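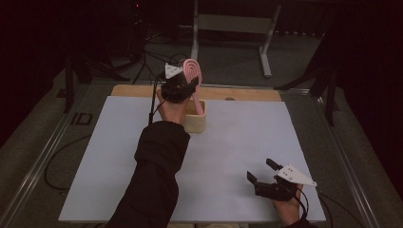
Špela Petkov asked under my last post whether we couldn't simply film people tidying up at home and skip all this business with grippers. It's a fair thing to ask, and I promised her a proper answer, so settle in, this may run to a few posts!

Ordinary film shows you a hand doing something, but a robot hasn't got your hand. With the hand-held grippers we record the same kind of jaws the learning system will have to work with later (opening, closing, tilting, the lot), and that saves a great deal of guesswork at the training end.

The trouble is that it's slow. We began Genditz in April with a target of 2726 examples, and I cheerfully told everyone we'd be done before the summer. We have almost 1336 that I'd be happy to train on. Lovely people, lots of tea, and my wrists ache.

What surprised me most is how much the dull variety matters. Our first 700 were far too tidy. Same starting spot, same angle, same careful speed, and the model learned to be brilliant at precisely that and hopeless if you moved anything by the width of a thumb.

So now we shuffle. Different person, different object, a new place on the table, sometimes the left hand leading and sometimes the right. Manikandan Namboodiri draws up the running order each morning and I do my best to follow it, though I've been told off more than once for drifting back to my favourites.

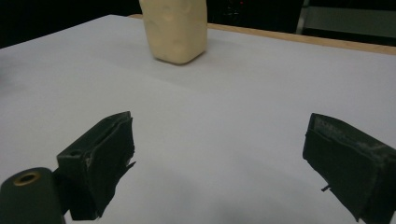
Do you throw away the takes where somebody fumbles? We keep them if the person recovers and finishes the job, and we label them so they can be left out of a training run later.

I was dead against keeping them at first, I must say. Then we trained one version with the fumbles and one without, and the first was much better at having a second go after a missed grasp. I've bought Manikandan a cake by way of apology.

More when we get past 1000 shuffled ones, which at this rate will be a few weeks yet. Špela, if you're ever near Clinton, come and have a go, we've got a spare pair of grippers and plenty of biscuits!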